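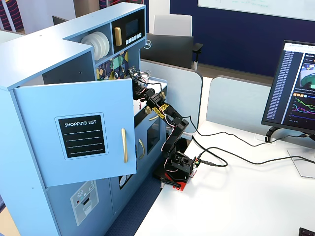

La pintura al agua para muebles infantiles Solent se aplica sobre madera, MDF y contrachapado previamente lijados. El rendimiento depende de la absorción del soporte; en tableros sin imprimar conviene prever una mano adicional. Los azules pálidos, como el de los paneles de esta cocinita, cubren peor que los tonos medios. Los rótulos de tipo pizarra con la leyenda «SHOPPING LIST» se colocan al final, con la pintura ya curada.

## ¿Qué lijado necesita el soporte?

Grano medio para eliminar brillo y grano fino entre manos. El polvo se retira con un paño ligeramente húmedo. No se debe usar disolvente sobre plástico.

## ¿Cuánto tarda en secar?

Al tacto, 2 horas. El curado completo requiere 6 días en interior ventilado. Durante ese plazo no deben apoyarse objetos sobre las superficies horizontales – encimeras, baldas, asientos – ni cerrarse las puertas a presión.

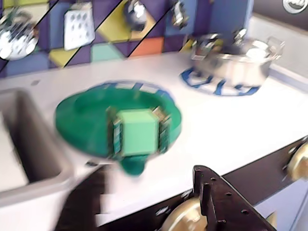

Las marcas producidas antes del curado no desaparecen con una segunda mano. Hay que lijar la zona y repintar el paño completo.

## ¿Se desmontan los tiradores?

Sí. La cinta de enmascarar deja rebaba en los tiradores curvos. Guarde los tornillos por separado y anote su longitud; los de puerta y los de cajón no siempre coinciden.

## ¿Puedo pintar el interior de los compartimentos?

Sí, con rodillo de espuma de 100 mm y brocha en las esquinas. Mantenga las puertas abiertas hasta el curado. 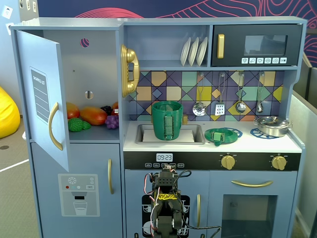
## ¿Cómo se limpia?

Con agua y jabón neutro. Los limpiadores con amoníaco matizan el acabado satinado.

## ¿A quién dirijo una consulta técnica?

A Oliwia Zalewska, del servicio técnico de Solent. Indique el número de lote, impreso en la base del envase.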